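The **Lusside Light Railway** was a narrow-gauge line that linked the slate quarries above Lusside with the harbor at Bralville. It was worked by steam throughout its commercial life. A short section at the Lusside end survives and is used for occasional trains.

## Route

The line left the quarry yard at Lusside and fell toward the coast on a ruling grade of 1 in 20. Loaded trains ran downhill and empties were hauled back up, so engines were rarely worked hard with a full load. There were passing loops at Bellamy and at the reservoir siding. The loop at Bellamy was long enough for 20 slate wagons and a brake van; the one at the reservoir held fewer and was mostly used by engines taking water.

Rail was flat-bottomed and spiked directly to the ties. Curves on the upper section were sharp, and check rails were fitted on the tightest of them after a run of derailments in the early years.

## Locomotives

Traffic was handled by two tank engines supplied by Doltarov, a builder of light industrial locomotives. Both were 0-6-0 side tanks with outside cylinders and slide valves. No. 1 was delivered with a plain open cab, and No. 2 had a full back sheet. No. 1 received a similar sheet at its first heavy overhaul.

The works number of No. 2 is given as 2,721 on the surviving plate. No plate is known for No. 1. The two engines differed in several small ways:

- No. 2 had a larger bunker, built up with a coal rail.
- No. 1 kept its original tall chimney until withdrawal.
- Sanding gear on No. 2 worked on the leading wheels only.

Boiler water came from a hillside tank at Bellamy, fed by gravity. The supply was hard, and washouts were needed more often than the maker advised. In dry summers the tank could not keep up, and engines were sent out from Lusside with water cans carried on the footplate.
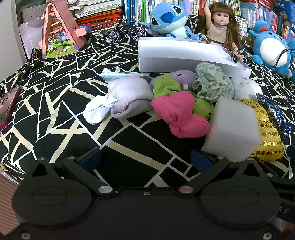 According to Rochelle Park, the water tank has been given too much weight in accounts of the line, and the state of the track did more to shorten the working lives of the engines. She points to the repair book, in which broken springs are entered far more often than tube failures. The book covers only the later years, and the earlier volume is lost.

## Rolling stock

The wagon fleet reached 286 at its peak, nearly all of it two-axle slate wagons with open slatted sides. Brakes were fitted to one wagon in each set. Passengers were carried in a pair of four-wheel coaches, which ran on market mornings and were stored under cover at Bralville between trips.

## Decline

Road haulage took the finished slate first and the coal for the quarry soon after. The harbor branch closed in March, and the remaining track as far as Bellamy was lifted over the following winter. No. 1 was cut up on site. No. 2 was moved to the Lusside shed, where it was stored with its side rods removed.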